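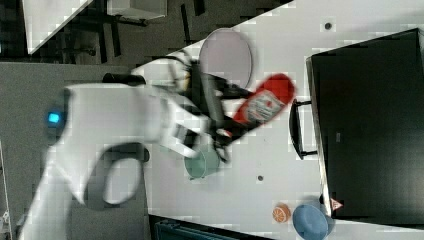

I have a play kitchen again! My own kids are long past the age for it, but my niece Lindalva is now four and comes over most afternoons, and the box in the attic had been calling to me since March. So down it came, all of it, and I spent a very happy evening sorting toy food on a white table with a cup of tea going cold next to me.

The box still has Wiebke's handwriting on the side, from when we moved out of the old place in Nimberg. "KITCHEN, SMALL" it says, and I remember the movers asking if that meant a small kitchen or small things for a kitchen. Both, I guess!

I washed everything in dish soap, let it dry on a towel overnight, and then started deciding what to keep. I'm keeping a lot. My rule was one of each shape of dish and as much fruit as possible, and then I broke the rule within ten minutes, mostly over fruit. 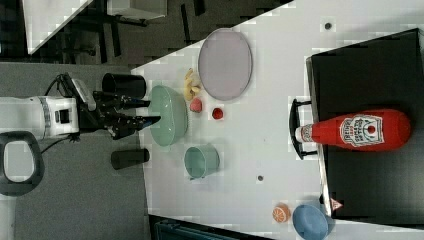 Pretend food works best when there's something real-sized to put it in, and I feel strongly about this. Those tiny tea sets look sweet in the store, but you can't fit anything on the plates, so the kids give up and go throw things at the cat. Big dishes, please! The pale lavender plate can take a whole lunch, the light green bowl is just right for a fruit salad, and the toy banana looks pleasingly little next to them. The ketchup bottle is huge compared to everything else, and Lindalva adores it. Ketchup goes on the banana. Ketchup goes on the orange slice. I was served eight courses last time and I think seven had ketchup.

My favorite piece, though, is the colander. Afaf gave it to us when she moved to Kosberg, and it's my top tip for anyone putting together a set like this: raid the grown-up kitchen first. Mugs you never reach for, the plate left over from a set, a bowl that doesn't stack with the others. Kids know the difference and they love being trusted with the proper stuff. (Plastic for the ones that get dropped. Ask me how I know.)
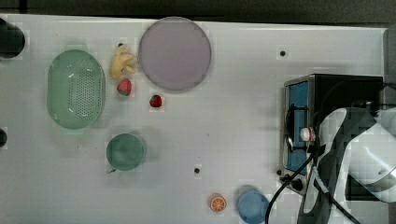 Colander, bananas, strawberries and the big plate, ready for the lunch rush.

Next I want to find some vegetables, maybe a carrot and a few mushrooms, so the soup isn't always strawberry soup. Heike says the thrift store in Hagedorn had a whole crate of toy groceries by the register, so I'm driving over there tomorrow morning, right when they open. If there's a toy eggplant in that crate I'm buying it, and if there are two I'm buying both!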